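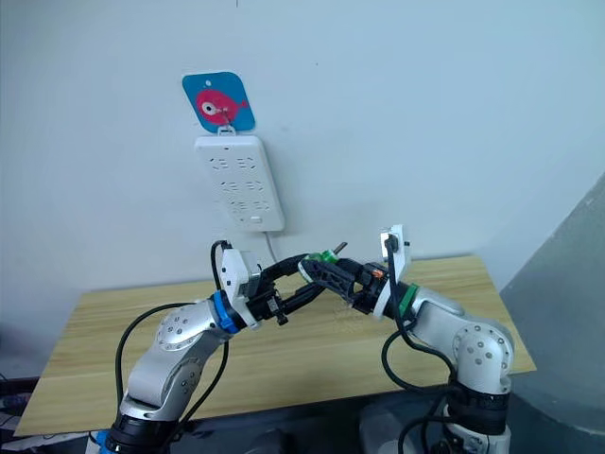 Wall-mounted power strip, white, six socket groups in three rows.

The Vitmont strip was reviewed at the Landeleo office for use above a worktable. Mounted vertically, it takes up little wall space and leaves the tabletop clear. Plugs seat firmly, although bulky adapters may cover a neighboring outlet – a common fault in this layout. The strip has been in daily use since September. It is recommended for light equipment only.

Rating: 81 out of 100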